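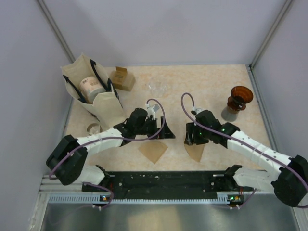

Areti asked last time why we bother with a keep-out line at all if both arms already have speed limits. Fair question. Limits cap how hard you get hit, they don't stop you reaching in. You need both. Write that down, it comes up.

Rules for the bench, short version:
Stop button in reach before power on.
One person drives, says "live" out loud.
Glass goes to the back, never between the arms.
Max 4 people at the bench, rest behind the line.

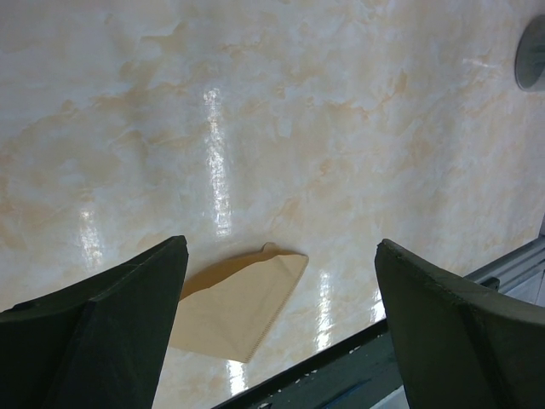

Thin items next. Set a height floor in software, then come down slow, fingers wide. Most scratched tabletops are from skipping this. With a paper coffee filter lying flat on a shiny top you've almost no thickness to play with, and glare can upset the depth reading, so check teh floor by hand first. Log it. Cendara sheet, page 33.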